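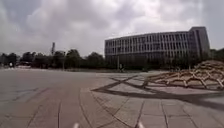
Kalliopi reckons the lattice wants another coat of oil before the autumn, and that if we leave it until the leaves are down we'll be doing it in gloves. I said I'd think about it. I have now thought about it and she's right, which is annoying as I'd already put the brushes away.

Tuesday, August 10, 2021

Workshop notebook, my turn. Main job was going over the big lattice out on the plaza, joint by joint, and writing down what wants doing. I started at the corner nearest the door and went round clockwise, same as Ildikó did in January, so our notes can be laid side by side for once (she numbers from the bottom, I number from the top, sorry Ildikó, I'll learn).

Joints first. Most of the half-laps are as tight as the week we put them together and I'm really pleased with those! The trouble is where we rushed. Joint 9 has opened enough to get a fingernail in, and 15 is worse, there's a proper gap on the underside and grit has worked its way in. I brushed out what I could and pushed a bit of masking tape over it. The tape is a marker, please don't anybody pull it off.

Screws: we mixed two sorts, and it shows. The stainless ones are fine. The others have started weeping little brown streaks down the wood. I swapped the worst handful and ran out, so more stainless are on the shopping list along with a new tin of oil and a driver bit, the old one having rounded off halfway through. I did then spend ten minutes looking for the spare bit, which was in my top pocket.

Sanding: did one upright as a trial, 80 and then 120, and stopped there. Charalambos wants to go up to 240 and I think he's dreaming, it lives outdoors. The trial bit feels nice to the hand and took the last of the old oil well. I'll leave it a week and see how it looks against the one next door.

Feet. I'd worried about these more than anything, with the timber sitting so near the paving. Got down on my stomach with a torch. The rubber pads have squashed but they're still doing the job, and poking the end grain with a bradawl I only found one soft patch, small, on the side that never gets the sun. Dug it out, dabbed hardener in. Might cut new pads from the Brencombe offcuts if they're thick enough, haven't measured.

Levels: still a touch low on the one side. Shimming it means lifting, and lifting means at least four of us and the long bars, which are over at Jestadlow until Theano fetches them back. Leave for now.

One thought for the next one, if there is a next one. I'd cut the laps a hair shallower and chamfer every top edge so the water runs off. We talked about chamfers at the time and decided it was too much router work. It would have been a day. I've spent more than that fiddling about with the results.

To do: glue and clamp 15, then 9. Oil (Kalliopi wins). Ring the yard about the stainless.

Comments

Sofia Makris: 15 was mine, I remember cutting it on a Friday with a blunt chisel. Happy to come and help clamp it.

Ildikó Orbán: Bottom to top!! It's written on the inside cover.

Charalambos Fragkou: 180 and we'll say no more about it.

We use cookies to remember your settings on this site. Accept / Manage preferences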